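Frequently Asked Questions: The Redley Bench Sorter
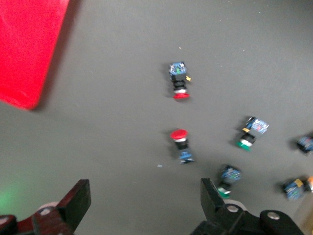

Most of these came from the inbox. A few came from people who called during lunch and got me instead of sales. If yours isn't covered, write to us and it may end up on this page with your name politely removed.

What does the Redley do?

It picks small parts off a flat surface and puts them in a tray. Pushbuttons, relays, connectors, cable glands, that sort of thing. It is a bench arm with a two-finger gripper and a small camera at the wrist, and it does one dull job so that a person with a trade certificate doesn't have to.

Will it replace my staff?

It will replace the part of the afternoon when your staff look out the window. One customer asked if it could also answer the phone. It can't, and I've heard how they answer theirs, so I see why they asked.

Do the parts have to be lined up?

No. Tip them out and spread them so they aren't stacked. They can point any way they like. What the Redley dislikes is a heap. It will work on a heap, slowly, from the top, and you will stand there wanting to help. Please don't put your hand in.

What size and weight can it handle?

Anything the gripper can close on, up to 400 grams. Past that it stops and shows a message. The message used to say "LOAD FAULT 9" and now says "too heavy," after a fairly long internal debate.

Can it tell a red button from a green one?

Yes, if you teach it both. Show it 30 pictures of each part through its own camera, in the light you plan to use, and give each group a name. Color is the easy bit. Two black relays that differ by one printed digit are the hard bit, and for those we'd rather you sent us samples before you sent us money.

Does it test the switches too?

No. It sorts by looks, like most of us. A dead switch and a good one go in the same tray. If you need contact testing, Declercq makes a fixture that fits beside the arm, and our software will talk to it. Getting the two to talk takes a morning. Bring coffee.

What kind of surface do I need?

Flat, plain and matte. Dark gray is what we ship with the kit, and it works for most parts. Polished steel is a bad idea: the camera sees every ceiling light twice. Wipe the surface down now and then. Crumbs of plastic and bits of label don't bother the arm much, but they do get into the trays, and then your customer writes to you instead of to us.

Can I use my own trays?

Yes, within reason. Open top, no lid, and low enough for the gripper to clear the rim. You mark the corners once on the screen and it remembers them. It does not remember them if somebody nudges the tray to make room for a sandwich. There's a "find tray" button for that, and our support log suggests it's the most useful thing we have ever built.

How fast is it?

Slower than a quick person at nine in the morning and faster than the same person at four. Our longest run on mixed pushbuttons was 2,062 parts before anyone had to step in, and what stopped it was a full tray. Your parts will be different, so treat any speed figure you get from a salesperson, ours included, as the start of a conversation.

Can I change the gripper fingers?

Yes. Two bolts each, and the hex key is in the lid of the case. Run the gripper check afterward, before you load any parts. The two fingers don't have to match in color. They do have to be the same type, and you'd be surprised how many tickets that sentence would have saved.

Do I need to know how to program?

No. You need to be able to name things and drag them into boxes. If you do program, there is an interface for it, and Joaquim Henriques will answer your emails about it at greater length than you expected.

Can I try it first?

You can rent one from Lastley by the month, with setup included. If you buy within the rental term, the first month comes off the price. Skeltton handles returns, and they would like the original foam back. They have asked me to mention the foam.

What does the warranty cover?

The arm, the camera and the controller. It doesn't cover finger pads, which wear out, or anything involving a forklift.

When is the next software update?

December, with better handling of parts that are touching each other. It was going to be sooner. I've stopped putting the sooner dates on this page.

Page last updated August 2020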